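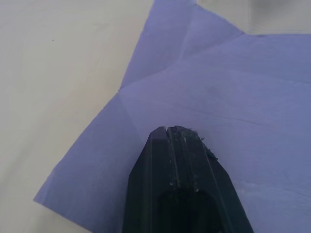 Domnica Coman asked whether a machine that can't fold paper has any business near the laundry. Fair question, and paper is a good place to start finding out.

Setting up a paper folding test

1. Clear a pale, matte table. Coloured paper shows up best against it.
2. Make the first creases by hand and press them flat.
3. Wipe the fingertips. Lint builds up on them and they lose grip.
4. Teach one fold only — a flap over the body of the sheet — and run it 14 times before adding another.

Skarker users should set the closing speed to 7 for thin sheets. Inga needs no change.

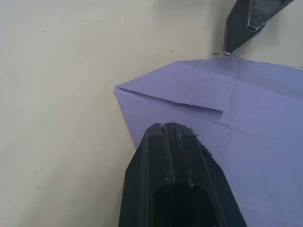
One reader wrote in to say that towels are easier than this, as a towel forgives a bad grip and a crease doesn't. I agree up to a point. Towels also slump, and paper at least stays where you put it.

Score each run on whether the edges meet. Leave speed until you have 100 runs written down.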